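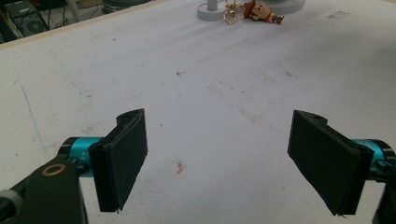

*A scuffed white tabletop, with the jaws of a hand-held gripper open at the near side.*

# Welstead recycling figures raise more questions than they settle

Welstead's new kerbside plastics scheme has been declared a success by the firm that runs it, after a first year in which Indunik says it collected 3,263 tonnes of household plastic. How much of that was made into anything else is harder to find out.

The company's annual summary, put out in August, gives the collected total on its first page and again on its last. The weight passed on to reprocessors appears once, in a footnote to a table on lorry mileage: 1,589 tonnes. That is less than half. The rest is listed as "residual and in transit", a heading that the summary does not explain.

Indunik said in a written reply that the two figures "should not be read side by side" and that some material collected late in the year was still being sorted at its Edgate depot. It did not say how much was at Edgate, or how long it had been there. Asked whether any of it had been burned, the company said it used "a range of recovery routes".

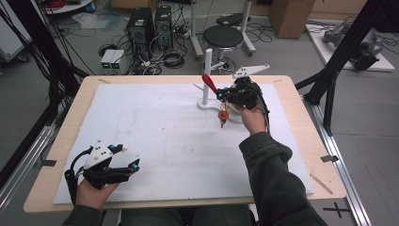

Thư Tiêu, who sits on the town council and voted against the contract, said she had asked for a breakdown by type of plastic before the summary came out and was still waiting for it.

"People are washing out yoghurt pots and being told they've been recycled," she said. "All we know is that they've been picked up. Those are different things, and we're paying for the second one while being sold the first."

The contract pays Indunik by weight at the kerb, so the firm earns the same for a tonne of clean bottles as for a tonne of greasy film that no reprocessor will take. An earlier draft tied part of the fee to what was sold on. That clause was gone by the time councillors voted, and the council's waste office could not say who had asked for its removal.

Kokkonen, which buys sorted bottles from Edgate, confirmed that it had taken deliveries from Welstead but would not give amounts. It said quality had been "mixed".

Indunik now wants to add plastic film and plant pots to the collection, and has asked for a two-year extension to cover the cost of extra rounds. Councillors are due to discuss the request next month. The papers published so far include the collected total but leave out the footnote.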